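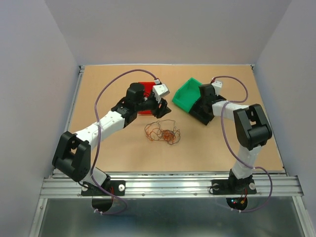 Last updated: Oct 13, 2019

Search this site Enter keywords Go

The case for the dull example

Anyone who has spent an afternoon collecting demonstrations for a learning system will know the particular shame of episode 90. By then you are very good at it. You guide the arms through the task like a bored waiter laying a table, and every recording looks like the one before. You feel productive. You are mostly making photocopies.

I have done my share. In April we set out to gather 120 examples for the Tikholm project, a two-armed sorting job with a red block, a green bin and a bit of wire in the way. Our guidelines, borrowed from the Nadden group, asked for "clean" runs only. Fumbles were to be deleted. We deleted them with enthusiasm, as one does with evidence.

The policy trained on all this was splendid until the block turned up a few centimetres to the left. Then it closed its jaws on nothing, carried the nothing across the table with great care, and let go of it. It had never seen anyone miss, so it had no idea what people do next.

My view, which is unpopular at Olum, where they like a round number on a slide, is that we should keep the fumbles. Keep the hesitations too, and the grasp that had to be tried 3 times. Label them properly and let the system see how a person gets out of trouble. I would take nearly 100 untidy recordings over a much larger heap of perfect ones, and I would want at least two people at the controls, preferably ones who disagree about which arm should go first.

The usual objection is that bad examples teach bad habits. Some do. Kaijage's rule is a decent one: if the operator recovered, it stays; if they gave up and swore, it goes – though I have heard a case made for keeping the swearing.

It does mean somebody has to watch the recordings. I suspect that is the real objection.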